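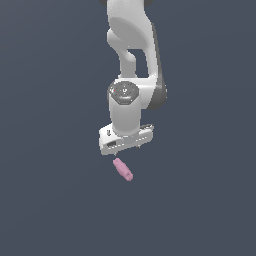

Simulated arm above the pink part, gripper open.

Print this message | E-mail this message

From: Judit Szekeres
To: Cutach list
Date: 7 June 2024
Re: more sim demos for the grasp policy

Na-rae Cheon wrote:
> We have 63 clean episodes now. I'd like to go to 2000
> by replaying them with small offsets. Same arm, same
> pink part, plain background. Any objections?

Yes, a few. I don't believe 2000 replays of 63 grasps teach the policy much more than the 63 did. We tried this in February on Wimetti and got a lovely loss curve and a gripper that missed every real part we gave it.

Before anyone starts a big run, I'd want these:

1. Add a table. The arm hangs in flat blue-gray with nothing under the part, so what is the policy supposed to learn about height?

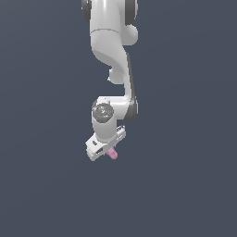 2. Check the held poses. A part clasped at one end with the other end hanging free gets the same "success" tag as a good grip. Andor's script only looks at finger contact.

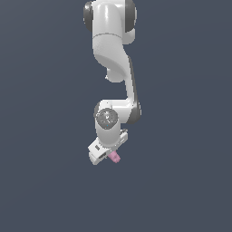 3. Hold out 8 episodes that never get replayed. Otherwise the score means nothing.

Do 100 new ones by hand first and show me they help. Ulises has the teleop setup at Szabó and says he can spare it.

Judit

Print | E-mail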